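The Case for the Shallow Tray

Household storage advice favors the deep bin with a lid. Manufacturers such as Movel and Wudton build whole product lines on it, and the reasoning is simple: more volume per square foot of shelf. For items used once a season, the reasoning holds. For items handled daily, volume is the wrong measure. The relevant measure is the number of moves needed to get one thing out and put it back.

A deep bin performs poorly on that measure. The wanted object is usually under something else, so the upper layer must come out first and go back afterward. A shallow tray holds one layer. Everything in it can be reached from above in a single move, and the cost of that convenience is floor area.

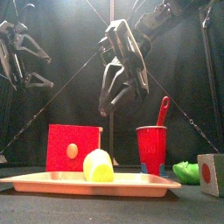
Vol. 2, p. 100

The tray I would recommend for a desk or counter is a light or bright color on a dark surface. A salmon-pink tray on black is easy to find at the edge of one's vision, and so are its sides. Matching the tray to the counter is a common decorating choice and a poor functional one, as the rim disappears and objects get set down across it.

Color does similar work for the contents. A red box and a red cup are told apart by shape, which takes slightly longer than telling a red cup from a blue one. In a small group of objects the difference is trivial. In a drawer of kitchen tools it adds up, and I would avoid buying sets in a single color for that reason.

The surface under the tray also deserves attention. Gloss finishes reflect overhead light and hide small items such as screws, clips and earrings. A matte mat costs little, can be replaced when worn, and keeps the tray from sliding. I have used the same Berier mat since May and have no complaint beyond the lint – it shows every thread. 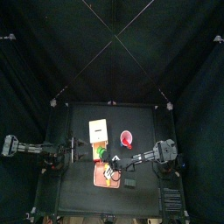
How deep should a sorting tray be?
Shallow enough that the tallest item stands above the rim. For most desk and kitchen items, that means a rim no higher than the width of two fingers.

Two objections are usually raised. The first is dust. Open trays collect it, and lidded bins do not. Wiping a tray once a week settles the matter for things in daily use, and things not in daily use should be in the bin anyway.

The second is that trays spread. One becomes three, and the counter is gone. I accept this objection in full. A Haddadin tray of 200 by 200 mm is enough for one task, and the limit should be one tray per surface. When it fills, something in it belongs elsewhere. A larger tray only postpones the sorting, and a second one stacked on the first recreates the deep bin with worse access.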